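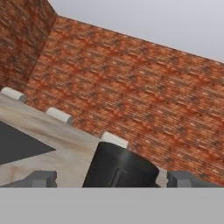 December, bench 2, 9:40

Repointing mortar trial, continued. Lime putty batch from Gokar opened this morning. Stiff, no free water on top, clean smell. Knocked it up by hand for 11 minutes before adding sand, then put it through the paddle mixer on low. Last month's batch was used straight from the tub and the joints crazed, so the extra working is the only change on the putty side.

Sand is the Zultimdale sharp, washed. Sieve result from 1,000 g, dried overnight: 38 g retained on the coarsest mesh, most of it small flint. Picked out anything that would not go into a narrow joint and put the rest back. Fines look low. Ching-wen thinks we should blend in some of the old soft sand to close it up. I would sooner run it as is once and see what the shrinkage does.

Mixes made up:
A – putty and sand 1:3, nothing else
B – as A, with brick dust at one tenth of the putty by volume
C – as B, brick dust doubled
D – bagged Wan hydraulic lime, same sand, 1:3, for comparison

Brick dust was ground from offcuts and passed through the fine sieve. It is more orange than I wanted. B reads as a warm buff when wet, C is plainly pink. Color to be judged only after carbonation. Do not let anyone pick one off the wet bench again.

10:50
Test panel wetted down twice, second time just before filling. Suction still high in the top courses, where the bricks are from the underfired lot. The joints there were raked to twice their width and brushed out, no water jet. Filled A and B on the left half, C and D on the right, two courses of each. Pressed in with the narrow iron in two passes.

A drags. Had to go back over the perpends where it pulled away from the upper arris. B is noticeably better under the iron, and I don't have an explanation except that the dust is holding water. C is sticky and got onto the faces. D went in easily, as it always does.

13:15
Thumbprint test on all four. D takes no mark. B and C take a slight one, A still soft. Covered A, B and C with damp burlap and left D under sheet only. The fan heater at the far end was on and pointing at the panel, so it is off now and the plug is taped.

15:30
Beat back B with the churn brush. Good open texture, aggregate showing, no smearing. C tried at the same time and it smeared, too early. A not attempted.

Hairline along the lower bed joint in A, left end, running one brick length. It could be shrinkage or it could be the poor contact I noted at 10:50. Marked with pencil so we can see if it travels.

Prisms cast from each mix in the steel molds. Molds oiled with the Zorkemum release, very thin. Prisms labeled on the end face, since labels on the top came off last time.

Water for the whole session came to 800 ml above what was in the putty, nearly all of it in the D mix. Written here because the sheet on the mixer has been lost again.

To do
Mist the panel morning and evening while the burlap is on.
Beat back A and C tomorrow if they take a thumbprint without sticking to the skin.
Ching-wen Man to sieve the soft sand, same weight, same meshes, so the two curves can go on one plot.
Ask Gokar how long this putty was matured. The tub has a batch mark but no slaking date.
Replace the narrow iron, the tip is bent.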